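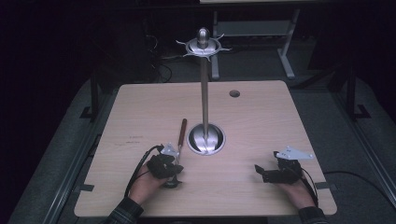
Metal rod set in a round steel bowl, wooden tabletop.

Registering a rural parcel in Surkolar

1. Get the parcel number from the Machala district map.
2. Fill in Form 16. List every owner named in the last deed.
3. Mark the boundary on a plan. Show fences, ditches and shared tracks.
4. Attach the deed and pay the fee of 230.
5. File at the land office before 10 a.m. for same-day entry.

If a neighbor disputes the line, file Form 18 as well. The parcel stays provisional until the dispute is closed.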